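Prullach Residents' Forum
Board: Shared Services
Topic: Beverage can deposits and the return point in the Folludano building

Posted by: Liam Fahy
Members are advised that the return point will move to the ground floor of the Folludano building in June. Cans must be empty and uncrushed, with the label legible.
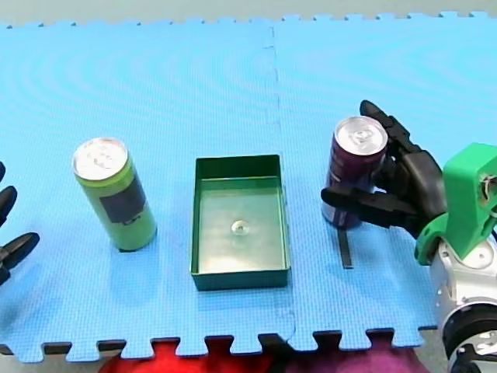 The limit per household remains 26 cans per visit. Larger loads should be booked through the Skemach desk, which opens at 7 a.m. Deposits are credited to the household account within 5 working days.

Posted by: rios_stairwell_b
I wish to record an objection to the limit. Our household of seven saves its cans for a month, and two visits are now needed where one used to be enough. The former limit was never shown to cause delays.
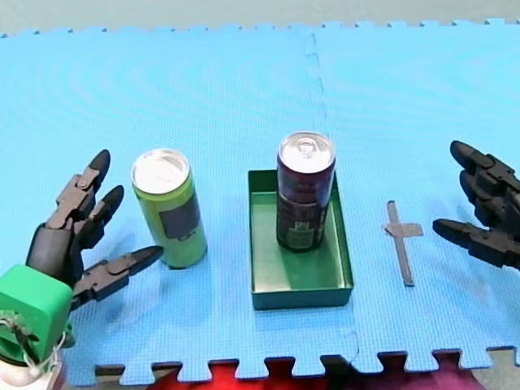 Wiesława Malinowski wrote that the former limit did cause delays, and that she had twice left the line without being served. She supports the lower figure and asks that it be applied equally to the Ríos stairwells.

Posted by: Liam Fahy
Both positions are noted. In the last quarter the return point accepted 1,092 cans, most of them in the final week of each month. The limit is intended to spread visits more evenly.

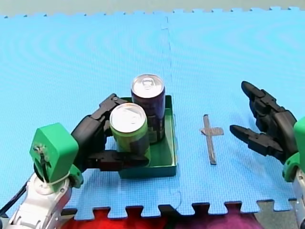 It will be reviewed after the summer. Until then, households may combine a regular visit with one booked visit in the same week.

Posted by: k_halloran
Please clarify whether dented cans are refused. The posted rules say "uncrushed," but the desk turned away two of mine with small dents.

Posted by: Liam Fahy
A can that keeps its general shape and has a readable label should be accepted. The desk has been reminded of this. Refusals may be reported in this topic, with the time of the visit.

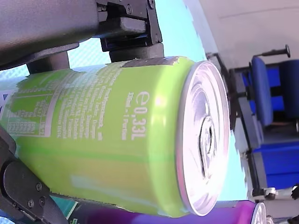
Related topic: Glass bottles and jars

Posted by: rios_stairwell_b
Does the household limit include glass? The notice in our stairwell does not say.

Posted by: Liam Fahy
Glass is counted separately. The stairwell notice will be corrected.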